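Print this item | E-mail this item

Heating Season Service Program Opens to Residential Customers

October 19, 2018

Jonance Heating and Cooling has opened enrollment in its fall service program for residential customers in the Buvside and Lumbao service areas. The program covers gas furnaces, oil furnaces, and hot water boilers installed in single-family homes and in buildings of up to 3 units. Enrollment is limited to 200 households and will remain open through the end of November, or until all places have been filled.

Each enrolled household receives one scheduled visit by a licensed technician. During the visit, the technician inspects the heat exchanger and burners, tests the safety controls, measures combustion, checks the flue and its connections, and replaces a standard filter where one is fitted. Boiler customers also receive a check of the expansion tank, the relief valve, and the circulator pump. A written report is left at the home, and a copy is kept in the customer's account.

The fee for the visit is $110 and is payable at the time of service. Repairs are not included. When a technician finds a part that needs to be replaced, the customer will be given a written price before any work begins. Customers who approve a repair on the day of the visit will not be charged a second trip fee. No customer is required to have repairs done by Jonance.

Customers with equipment more than 15 years old may ask for a replacement estimate during the same visit. A rebate of $600 is available toward a qualifying high-efficiency furnace purchased through the program. The rebate is applied to the final invoice and may not be combined with other Jonance offers. Rental properties are eligible, provided that the owner signs the agreement.

Nayeli Montes, who became service manager this summer, has asked that customers clear a path to the furnace or boiler before the appointment and keep pets in another room. An adult must be present for the full visit. Technicians will shut the system off during the inspection, and the house may cool slightly while the work is under way.

Carbon monoxide alarms should be tested before the heating season begins. An alarm is recommended on every level of the home and outside each sleeping area. Technicians will install a customer's own alarm on request at no added charge.

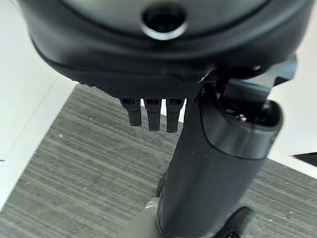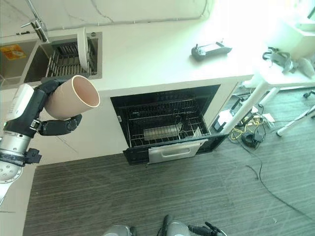
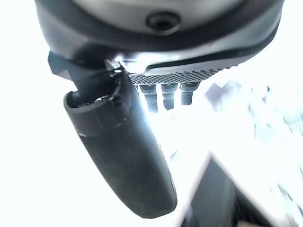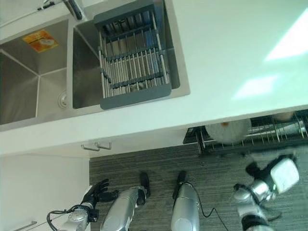
Appointments are offered on weekdays and on a limited number of evenings. Customers enrolled last year keep the same account number and need only confirm their telephone number and preferred time. New customers should have the make and model of the equipment at hand when they call. Questions about billing, including the Muvton budget payment plan, should be directed to Leobardo Zamudio in the customer accounts office. Payment plan balances from the previous season must be settled before a visit can be scheduled.

Contact Customer Accounts | © 2018 Jonance Heating and Cooling. All rights reserved. | Back to top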